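Inicio Mis incidencias Nueva incidencia Base de conocimiento Contacto Salir

Incidencia 311: los arreglos de flor artificial no se sostienen en los jarrones
Abierta por: Iolo Skyrme
Producto: flor artificial Drasinum, tallo largo, lote de octubre
Prioridad: baja
Estado: en observación

Abro esto porque me lo piden, aunque no estoy convencido de que sea un problema del producto. Las flores azules llegaron con el pedido de Plelwood junto con los tulipanes. El ramo grande, el que es de una sola pieza con un tallo principal, no se queda donde uno lo pone. Se mete en el jarrón verde, se deja recto y a la mañana siguiente está apoyado en el borde, mirando a la ventana. Los tulipanes hacen algo parecido, solo que ellos giran y acaban con el capullo hacia abajo.

El folleto dice «tallo moldeable que conserva la forma». Moldeable, sí. Lo de conservar la forma lo pongo en duda.

Comprobaciones hechas antes de abrir:
- Jarrón bien apoyado, la mesa no cojea.
- Tallo enderezado a mano, despacio, empezando por abajo.
- Ramo girado media vuelta. Se inclina igual, hacia el otro lado.

Carys Prydderch, respuesta del proveedor:
Gracias por el aviso. Es habitual que los tallos lleguen curvados por el embalaje. Recomendamos aplicar aire templado con un secador y dejar reposar la pieza en horizontal. Si el recipiente es de cuello estrecho, conviene rellenarlo con arena o gravilla hasta la mitad. No hemos recibido otras quejas de este lote.

Iolo Skyrme:
Lo de que no haya otras quejas no me dice mucho. La gente que compra una flor de tela y se le tuerce la mete en un armario, no escribe a nadie.

He probado el secador. El tallo se ablanda algo y se deja enderezar mejor, eso lo concedo. Al enfriarse recupera buena parte de la curva. He repetido la operación 2 veces con el mismo resultado y no pienso hacerlo una tercera, que las hojas empiezan a oler a plástico caliente.

Con la gravilla tengo otra objeción. El jarrón verde es de cuello estrecho, y el extremo del tallo azul es grueso y rugoso. Entra justo. Si relleno la base, el tallo se queda a medio camino y el ramo entero sube, con lo que pesa más por arriba que antes. Me gustaría saber si alguien ha hecho la prueba con este modelo o si es el consejo que se da para todo.

He sacado el ramo y tumbado los tulipanes para ver cómo se comportan sin apoyo. El otro jarrón, el transparente de cristal tallado, lo he dejado montado con sus flores azules para comparar.

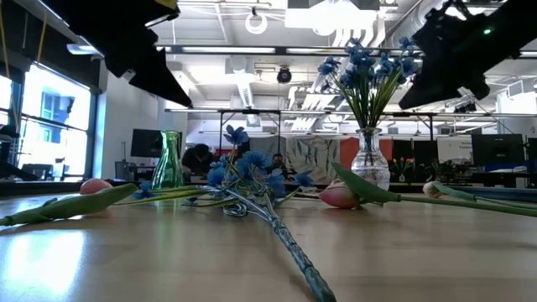

Dalibor Hrnčiar: yo no le echaría la culpa al tallo. Tuve ese mismo ramo en un jarrón ancho y pesado y no se movió en toda la temporada. Lo que falla es la pareja, tallo gordo con cuello fino. Cambia los recipientes entre sí y luego hablamos de defectos.

Iolo Skyrme:
Puede ser. Me cuesta creer que la solución a un tallo que no conserva la forma sea comprar otro jarrón, pero el cambio no cuesta nada y lo hago hoy.

Cambio hecho a las cuatro de la tarde. El ramo grande está ahora en el jarrón de cristal y las otras flores azules en el verde. Los tulipanes siguen tumbados. El de color crema es el que menos se ha deformado y el rosa del capullo más claro es el peor, siempre vuelve a la misma curva.

Nota de seguimiento. El ramo grande aguanta recto en el de cristal. Las flores que he pasado al verde también, y eso ya no me encaja con la teoría del cuello, salvo que al tener los tallos más finos bajen hasta el fondo. Dalibor dirá que es justo eso. Quiero verlo una semana entera antes de darle la razón.

Carys Prydderch:
Podemos enviar un alambre de refuerzo de 50 cm para los tulipanes, sin coste. Se introduce por la base del tallo. ¿Cerramos la incidencia en cuanto a las flores azules?

Iolo Skyrme:
No. Déjela en observación. El alambre lo acepto, aunque si un tulipán necesita un alambre aparte para tenerse en pie habría que decirlo en el folleto. Y pido que se retire o se matice la frase de «conserva la forma», que es por lo que se eligió este modelo y no el otro, más barato.

Pendiente:
- Recepción del alambre.
- Revisar la inclinación del ramo grande dentro de una semana.
- Respuesta de Plelwood sobre el texto del folleto.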